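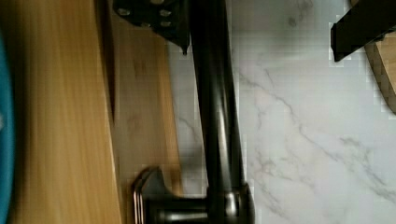
Black faucet, lever on the side

Low water pressure at kitchen faucet only - what should I check first?
Posted in Plumbing, Gasser Home Help

Hi all! Since Monday my kitchen faucet has slowed way down, hot and cold both. The bathroom sink and the shower are fine. I timed filling my big pasta pot and it took almost 15 minutes (I went and folded laundry in the middle of it). I'm in a rental on the second floor and would love to try something myself before I call the landlord, who takes forever. It doesn't drip and there's no weird noise. Is this a five-minute job or am I going to end up under the sink with a flashlight?

tilesandtea

Aerator. It's almost always the aerator. Unscrew the little tip where the water comes out (wrap a rag around it so the pliers don't chew up the finish), look for grit in the screen, and soak it in white vinegar for 40 minutes.

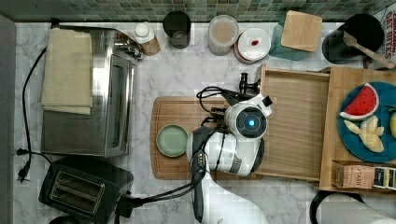
Then scrub it with an old toothbrush, rinse, and run the faucet without it for a few seconds before you screw it back on. If the flow is strong with the tip off, you've found your problem. If it's still weak, look at the two shutoff valves under the sink and make sure both are open all the way - mine got bumped by a bag of potatoes once and I blamed the city for a week. Pull-down sprayers can have a second screen where the hose joins the head, so clean that one too.

marblecounterfan
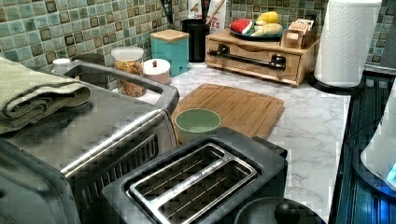

Counter by the toaster oven

Same thing happened at our place in June, after they worked on the main on our street. I bought a Stosance 708 cartridge for 11 bucks and didn't need it, so clean before you shop! Do you have hard water? We do, and I'm back at it every couple of months.

Also unplug whatever you keep near the sink before you take stuff apart. Water goes places.

Jedatard

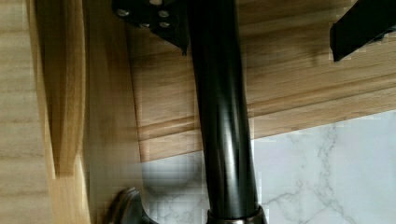 Faucet neck, dark bronze finish

Just call the landlord, that's what you pay rent for. If it's an old building it could be the pipes and no amount of vinegar is going to fix pipes.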